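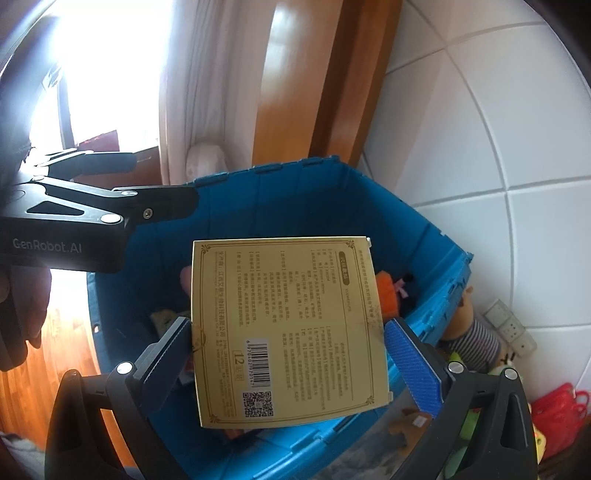
Session 2 of the household storage module deals with the mixed bin, and I should say at the outset that I distrust it. Every book on your reading list recommends "one large container per room" as a starting point, usually on the same page as a picture of a large container looking splendid. Ask what happens to the small printed things that go in. A pale yellow carton with its text, its barcode and its QR code all on the back panel is perfectly easy to identify while it is held upright over an open blue bin. Lay it face up at the bottom, put a room's worth of other goods on top, and the only parts that tell you what it is are the parts you can't see. Please keep that in mind when you read the Shukla chapter, which treats labelling as something the manufacturer has already done for you.

What the claims are

The case for the large open bin, as made by Mogens Bech in the Torau course reader, goes like this. Tidying fails at the moment of putting away. If putting away takes one movement, people do it. If it takes three (find the lid, find the right compartment, close the lid) they leave the thing on the table. So make the bin big, leave it open, and accept what Bech calls "a reasonable muddle".

I have no quarrel with the first part. Anyone who has lived with a lidded box knows that the lid ends up behind the sofa. My trouble is with "reasonable", a word that is never measured in the reader. Bech tells us how long it takes to fill the bin. He doesn't tell us how long it takes to get one particular thing out again, and the second figure is the one the household lives with from Monday onwards.

The Stesterari exercise

This is the piece of evidence most often quoted, so you should know its limits. Households were asked to clear a table into a single bin on a Sunday and report how they felt about it. Over 200 took part. They felt good about it. Of course they did, they had a clear table. The follow-up was 18 days later and asked one question: was the bin still in use? Most said yes. A bin with things in it is by definition still in use, so I don't know what a "no" would have looked like.

Notes in the margin of my copy, which you may take or leave:
– no record of what was in the bins at the follow-up
– no separation of homes with children from homes without
– nothing on whether the table had filled up again

That last one bothers me most. A table next to a bin is a sorting area whether you meant it to be or not.

Soft things and hard things

Where I do think the open bin earns its place is soft toys.

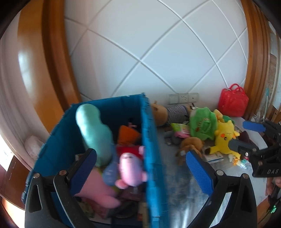
They squash, they don't break each other, and they can be told apart by colour from across the room. A child who wants the green one looks for green. None of this holds for boxed goods, board games, jigsaw pieces or anything with a corner. Corners press into plush, plush hides corners, and the person rummaging finds the corner with their hand. Cartons also suffer: the flaps go first, then the edges, and after that you have a loose object and a flat piece of card which someone keeps "in case".

The usual answer is to put hard things at the bottom and soft things on top. Try it at home before you believe it. It works once. The first search turns the pile over and the order is gone.

On dividers

Several of you asked last week about the Mumik insert, the folding divider listed in the supplier's catalogue as item 2490. I have tried it and I'm unconvinced. Put up in an empty bin it looks very sensible. Push a large plush against one side and the wall leans, and the smaller section becomes a slot that takes nothing. Two smaller bins side by side would do the same job, and you could carry one of them upstairs. The reader says smaller bins "multiply decisions". Perhaps, but the decision between soft and hard is one that most four-year-olds can make.

What I would teach instead

Sort on the table first, in the open, before anything goes in. Use a wide shallow container for soft things. Stand boxes on a shelf with the printed side out. Leave the bin no more than two thirds full, because a full one gets tipped out on the floor, and then you are back where you started with a bigger floor to clear.

I can't show you a study for any of that either. It comes from my own cupboards and other people's, and you are welcome to be as rude about it in your essays as I have been about Stesterari.

For next time

Read the second half of the Shukla chapter, from the heading on rotation. Choose one container at home, ask someone else in the household to find a named item in it, and write down how long it took and what had to come out first. Don't tidy it beforehand. Bring the notes on paper, as the projector in our room is still doing what it did in January.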